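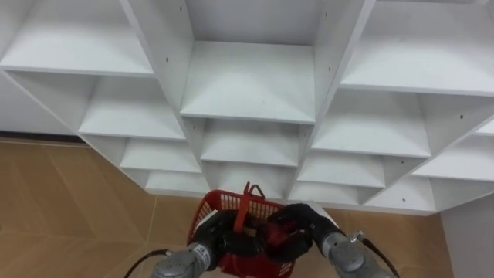 Shelf and basket gallery, Dallonthorpe lab
Posted 20 October 2025

Quick page this, more words when the write-up is finished. Pictures from the Stelix work, which is our go at getting two arms to share one job without a separate planner for each. One policy, both hands, head view plus joint readings and nothing else going in. The training side runs on Belay, our own logging and replay code, same as for the drawer tests in January.

Numbers first as people keep emailing. 2,082 demonstrations kept out of a bit over two thousand more than that, the rest binned for dropped frames or bad timing. Training set cut into chunks of 200 steps. 671 trials on the shelf so far, scored by hand, and yes the scoring sheet will go up too. Not all of them are baskets - the early ones were single items, one arm only. Please don't quote the mixed figure as a basket result, the split is coming.

What we think we've found, short version. Holding the basket with both hands makes the reach harder but the carry much steadier. Tilt goes down. Time per trial goes up, more than we'd like. Mixing one-handed and two-handed demos in the same batch helped with both, which we did not expect, and we have re-run it twice from diffrent seeds. Still holds.

Where it falls over: the staggered cubbies. A normal flat bookcase is easy by comparison. With the stepped layout the policy picks the right column and the wrong row, again and again. Flerkley have the same unit and see the same thing, so its not our lighting. 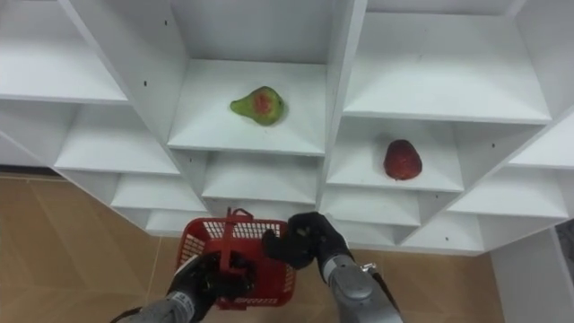
Both hands on the basket, pear in the upper middle cubby, dark red fruit over to the right.

Fruit is a pain by the way. Small next to the cubby, rolls if you nudge it, and the grasp has to come in from the front every time.

Still to do - the 4,000 step training run (half that at the moment), a version with the head view blurred, and a proper comparison against one arm on the same shelf. Flerkley are doing the blurred one. More pictures to be added underneath as they get sorted. Raw logs on request, but be warned the Belay format changed in January and the old reader wont open the new files.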